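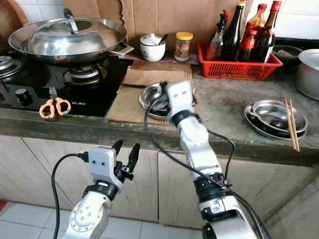 **May 20, 2021** – Prolmont has opened orders for Sudia, a two-arm robot kit meant for small kitchens, and says the first units will ship in January. The kit is sold to labs, appliance makers and cooking schools. A version for private homes is not on the price list.

Sudia comes as a pair of jointed arms, two parallel grippers, a controller box and the software to run them. The arms can be bolted to a rolling base or to a fixed stand placed in front of a counter. Buyers supply their own computer. Prolmont offers the arms in white only.

The company is pitching the kit at groups that want to try robots in kitchens as they are, with a cooktop, dishes and bottles already in place. Most two-arm systems in this price range are sold for bench work, and their makers assume a clear table and good light. Prolmont says Sudia can be set up along a standard counter in an afternoon by two people, with no changes to cabinets or wiring.

Each arm has 7 joints and can lift 5 pounds when fully extended. That covers a mixing bowl, a plate or a bottle of sauce, but rules out a full stockpot. The gripper fingers are replaceable and come off with a hex key. A narrow set for picking up bowls and plates by the rim is included in the box. A wider set, for jars and bottles, costs extra.

The software ships with 19 ready-made tasks. They include picking up a bowl, setting it down on a marked spot, lifting a lid, moving a bottle from one side of the counter to the other and stacking plates. Owners can add their own by guiding the arms through a motion by hand and saving it. A saved motion can be slowed down, trimmed or joined to another one. The menu is in English and French, and Spanish is promised in a later update.

Prolmont does not recommend the kit for work over a lit burner. The arm covers are rated for splashes and light steam, and the manual asks owners to keep the grippers clear of open flame. Cables run along the outside of the arms, where they are easy to replace but can catch on handles if the arms are set too close to the stove.

Omedbridge, a testing firm that reviews equipment for cooking schools, had a pre-production kit for part of the spring and published its notes this week. Its staff ran 280 attempts at the bowl and plate tasks across several counters. The review rates the arms well for repeat accuracy and says setup took less time than the manual allows. It is less positive on the grippers. Thin steel rims were handled well, the notes say, but glazed bowls with a thick lip slipped more often, and the fingers left faint marks on two plates.

The reviewers also found that the software lost track of shiny dishes under strong overhead lights. Turning off one lamp fixed the problem in their kitchen. Prolmont says it has since changed the exposure settings and that the fix will be in the shipping version.

Noise came up as well. The arms are quiet at low speed, according to Omedbridge, and loud enough at full speed that the testers stopped talking over them. The default setting is half speed, and changing it requires a password.

Sales and repairs in North America will go through Lapointe, a distributor that already handles lab equipment for Prolmont. Lapointe will offer the kit outright or on a yearly lease. The lease includes one service visit and a spare set of fingers – buyers who pay outright get the fingers but not the visit. Prices are given on request and depend on the mount chosen.

The warranty covers the arms and controller for one year. Gripper fingers, cables and covers are treated as wear parts and are left out. Lapointe says it will keep wear parts in stock and ship them within two business days.

Orders placed before the first batch ships can be canceled without a fee. Customers who already own Prolmont's earlier single arm can use its controller with Sudia after a software update, though the older controller will run only one of the two arms at full speed.

A demonstration schedule has not been set. Lapointe is taking names for visits to its showroom and says it will contact schools first.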